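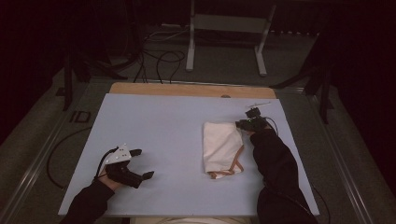 A work table at the Mikgate repair shop in April.

So the repair shop on Mikgate is staying open, and I could not be happier about it! I went by at lunchtime to drop off a lamp (my third this year, don't ask) and there was a new sign taped to the door with the hours on it. The lease is signed for another two years, and the rent is going up by $25 a month, a lot less than I'd been bracing for.

If you missed the whole saga, the building was sold last fall and the new owner, Tronley, wanted to turn the ground floor into storage lockers. People on our street got pretty loud about that. A petition went around at the Sánchez bakery, right there next to the register, and it ended up with 1,132 names on it. I signed in October and then kept going back for the almond rolls, so I got to watch the pile of pages grow.

Money was the other half of it. The shop needed to put down a deposit before the end of March, and the spring bake sale and the raffle brought in $1,525 between them. Motari, the hardware store over by the bus depot, covered the last $200 and threw in a box of fuses and some wire on top. I bought eleven raffle tickets and won a colander.

A few things are changing. Evening drop-off now runs until 8 p.m. instead of 6, and that's a huge help for anybody who works across town. Sewing machines are back on the list after being off it all winter – bring the foot pedal with you, because they can't test the thing without it. Microwaves are still a no. Small electrics are still pay-what-you-can, and bikes have moved to the back entrance, so go down the alley and ring the bell twice.

The lockers are going into the basement, by the way, and I've got nothing against them down there. There's also talk of a tool library starting up in the summer, but the shelves aren't built yet and I couldn't get a date out of anyone. I'll post again when I hear more. My lamp should be ready next week, and the colander is pretty great too.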